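Home | News | Research | Hardware | Events | Contact

Baveo adds bottle handling to its two-arm demonstration set
April 2025
By Xóchitl Jaramillo

Baveo has started recording demonstrations of two-arm bottle handling for Kubo, the learning system it is training on household and light packing tasks. The new block will hold 500 episodes when complete, and 152 have passed review so far.

The task uses glass Coca-Cola bottles and a white foam tray with molded cells. Each episode is driven by a human operator and stored with joint positions, gripper commands and the view from a head camera.

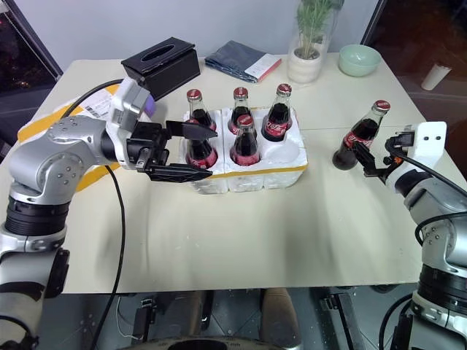
Glass was chosen over plastic for the block. A capped, full bottle is heavy for its width, and a two-finger grip placed too high lets the base swing. Operators are asked to keep those grips in the record and correct them - the corrections are labeled separately and used in training.

Household items stay on the table during recording, among them a tissue box, a potted plant and a bowl. Takumi Sekiguchi, who runs data review at Baveo, said an earlier policy trained on a bare table reached for the wrong object when anything else was in view.

"We would take a slow episode over a clean table," Sekiguchi said. 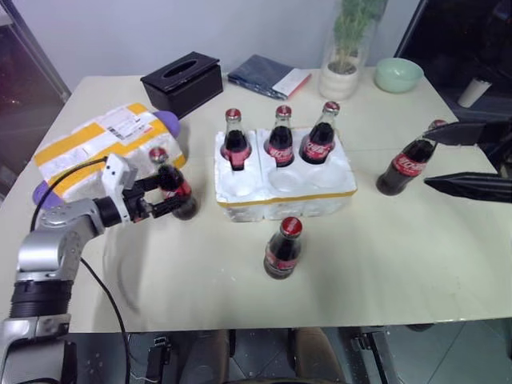 Xóchitl Jaramillo

Episodes in which both grippers hold a bottle at the same time are tagged as a separate group. They take longer to review, as the two arms are checked one after the other against the same clock.

The full Drustance set, which the bottle block will join, now stands at 1055 episodes. Baveo plans to freeze it in August and train the next version of Kubo on the result.

Related
Drustance set: notes on episode labels
Solar opens second test room for mobile arms
Gripper finger wear after more than 900 hours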